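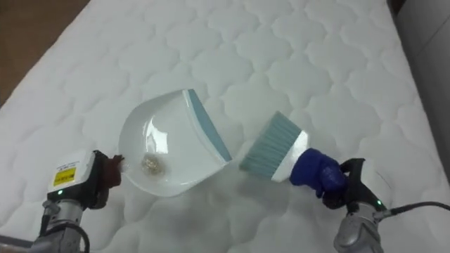 Crumbs in the dustpan, quilting underneath.

Share 15 | Comments 7

The Crumb Years
By Filipa Correia

I eat toast in bed. I've done it since college, I did it through two apartments and one very patient marriage, and I'm not planning to stop now that I finally own a mattress worth writing about. It's white, it's quilted into puffy little cloud shapes, and every one of those clouds has a seam around it where a crumb can settle in and raise a family.

My old mattress was flat as a board on top, so cleaning it meant pulling off the sheet and giving it a swat. Then in June we bought the new one from Dallitz, the small bedding shop near my sister's place, and I fell hard for the quilting (I lay down in the showroom for so long that the salesman went and had his lunch). What I didn't think about was granola. Or the crackers I like, the seedy ones that explode if you look at them wrong.

My first idea was the vacuum. Ours has an upholstery head that's supposed to be gentle, and it grabbed the cover and held on like a puppy with a sock. My second idea was a damp cloth -- please don't do this. Wet crumbs turn to paste, and I spent an evening picking at one seam with a toothpick.

So I called Benedikt Tiedemann, who cleaned hotel rooms for eight years before he opened his own housekeeping business, and asked what he'd use. "A dustpan," he said, and then there was a long pause while I waited for the rest of it. A clean one, he added finally, that never touches the floor.

I'd never once thought of putting a dustpan on a bed! But a plastic pan weighs next to nothing, and if you press the lip down a little, the quilting sinks and the crumbs roll toward you. A strip of rubber on the edge is nice to have. Benedikt works from the head of the bed to the foot with a soft brush, short strokes, following the seams instead of crossing them. He does the border last and empties the pan before he turns around for the sheets, having learned that one the hard way in a room with dark carpet.

I bought a second pan that same week and wrote BED on the back of it in marker. It lives in the closet with the spare pillowcases. The whole job takes me roughly 15 minutes, and most of that is wrestling the fitted sheet back over the corners. I do it every other week, more often if we've been watching something long.

My husband has asked whether a tray might solve the problem. We own three trays. They're in the kitchen, where they look very nice, and I'm having toast.

We use cookies to improve your reading experience. Accept | Manage settings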